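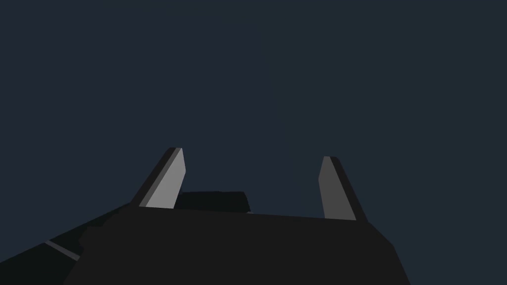

Censka Memorial Register Book
Item group: Memorial and Funeral Stationery
Manufacturer: Porneleo

The Censka Memorial Register Book is a guest and family record for use at funerals, visitations, and memorial services. It is supplied to funeral homes, congregations, and families, and may be ordered singly or by the case.

Contents

The book opens with a title page for the full name of the deceased, the dates and places of birth and death, and the names of the parents, including the mother's family name before marriage. The pages that follow are set aside for the life record: schooling, military service, marriage, employment, church and lodge membership, and surviving relatives. Two facing pages are left unruled so that a printed obituary or service folder may be mounted.

The guest section provides signature lines for 200 visitors. Each line has space for a name and a town. A separate section at the back is ruled for flowers, memorial gifts, and meals received, with a narrow column in which the family may mark each acknowledgment as sent.

Specifications

Page size: 8 by 10 inches
Guest pages: ruled, signature lines on one side only
Life record pages: 12
Binding: sewn, opens flat
Cover: cloth over board, square corners
Cover colors: gray, dark green, burgundy
Paper: acid-free, cream, suitable for fountain pen and ballpoint
Case quantity: 31 books

Personalization

The name of the deceased and the years of birth and death may be stamped on the front cover in gold or silver. Stamping is limited to two lines. Names are set exactly as they are submitted on the order form, including accents and special letters, and the purchaser is asked to check the spelling with the next of kin before the order is placed. Stamped books cannot be returned.

Orders for stamped books received before noon are shipped on the next business day. Unstamped books are shipped from stock.

Matching Items

The following items are produced in the same cloth and paper and may be ordered with the register book.

Grivuvska Acknowledgment Cards, folded, with envelopes, boxed
Grivuvska Service Folders, blank, for office printers
Vlachopoulos Keepsake Box, sized to hold one register book and loose papers
Replacement guest pages, packet

Replacement guest pages fit books of the current binding only. Books purchased before the May revision have a narrower spine and do not accept added pages.

Care

The cover may be wiped with a dry cloth. Water and household cleaners will mark the stamping. Photographs should be attached with paper corners, as glue and tape will stain the facing page in time. Books should be stored flat and out of direct sunlight.

Ordering and Accounts

Funeral homes with an established account may order by telephone, by mail, or through the account page. New accounts require a copy of the current state license. Families may order directly and are not required to open an account.

Account inquiries: Cillian Kinsella, Trade Sales
Stamping and proofs: Vilhjálmur Hedegaard, Bindery Office

Prices and colors on this page are effective Sep 11, 2019, and replace those in the printed catalog.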